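Tiden Bagging Set - README and known fault notes

Read this before you train on anything from the second half of the set. A share of the episodes has a bad finger-opening signal, and the flag for it was added late.

What the set is

Tiden is a collection of two-handed tabletop demonstrations recorded with hand-held grippers. A person sits at a table, holds one gripper in each hand, and moves small household items between a basket and a plastic bag. Each gripper logs its own pose, its jaw opening and its own video. A head camera records the table from above. The set was recorded at the Roloria site on numbered table positions. The logging software is called Ramis, and the cleaned files were packed with the Sárközi export scripts.

There are 2432 episodes in the release. Of those, 1424 were recorded before the fault appeared and are not affected. The rest were recorded after it, and 153 of them are confirmed bad.

What went wrong

The jaw opening is read by a small sensor in each gripper and sent down the cable to the logger. Partway through the collection, the left gripper began to drop readings for short stretches. When a reading was missing, Ramis repeated the last good value and did not write a warning. In the log this looks like a jaw that has stopped moving. In the video, the jaw opens or closes as normal.

The worst case is a release. The log says the fingers are still closed on the item, the video shows them open, and a policy trained on that learns to move away without letting go. We saw this on a test arm, which carried a brush past the bag and pushed it into the table edge. The arm stopped on its force limit. There was no injury and the damage was one bent finger plate, but the run was done with a person inside the marked area, and that should not have been allowed.

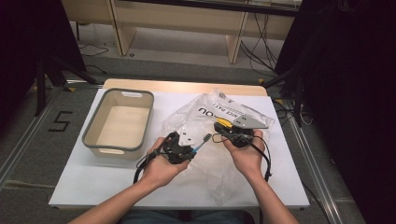

Why wasn't the fault caught during recording?

The live screen in Ramis only showed whether a gripper was connected, and the connection never dropped for long enough to turn the light red. The operators had no view of the jaw value itself. The first sign came from the test arm.

Cause

We traced it to the cable, at the point where it leaves the left gripper. Bending it sharply toward the operator made the reading freeze every time on the bench. Holding it straight brought the reading back. The connector was fine and so was the sensor. The right gripper uses the same kind of cable and showed no dropouts in the same bend test.

Reaching across the body with the left hand makes the bend worse, so the fault is not spread evenly over the tasks. Basket-to-bag transfers are hit more than bag handling on its own. If you sample from the affected part at random you will still get this bias.

How the bad episodes were found

The check compares the logged jaw opening with an opening estimated from the gripper's own camera. An episode is marked bad if the logged value stays exactly the same while the estimate changes by more than the set threshold. Exact repeats are the useful part of this test. A working sensor always has a little noise in it, even with the jaw held shut.

The check has limits:

The camera estimate needs to see both fingertips. When a fold of the bag covers them, the check skips that stretch and writes "unknown".

Very short freezes are missed. The lower limit is about 2000 milliseconds with the current settings. Lowering it gave too many false alarms on episodes where the gripper was simply being held still.

The check does not repair anything. Bad values are left in the files as recorded.

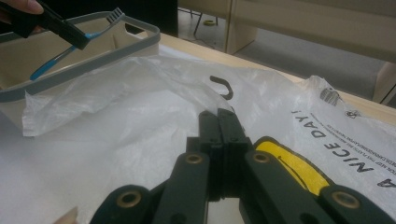 An "unknown" stretch does not make an episode bad, and it does not clear it either. If your work depends on exact grasp and release timing, drop those episodes too. If you only use poses, you can keep them.

Fields added in this release

jaw_status - one of ok, bad, unknown. Set per episode, taking the worst value found.

jaw_spans - start and end times of each suspect stretch, in milliseconds from the start of the episode. Empty if there are none.

cable_rev - a for the original cable, b for the replacement. Episodes marked b were recorded after the fix.

The older field named valid is still present so that existing loaders do not break. It was filled in before the fault was known. Do not use it as a filter.

What was changed

The left cable was replaced and both cables now have a strain relief sleeve and a loop of slack at the wrist. Ramis now writes an empty value when a reading is missing, and the live screen shows the jaw opening as a moving bar. A session does not start until the operator has opened and closed both grippers fully and the bar has followed.

On the test arm, the release command is now checked against a second jaw reading before the arm moves away. If the two disagree, the arm holds still and waits. The marked area must be clear before any policy trained on this set is run, including ones trained only on ok episodes.

Known issues still open

Some early b episodes have a jaw zero that is slightly off. A corrected offset will be in the next release, planned for February.

The head camera clock runs a little ahead of the left gripper clock in long episodes. Use the aligned timestamps and leave the raw ones alone.

If you find a frozen stretch that is not in jaw_spans, send the episode number and the start time to the Tiden issue list.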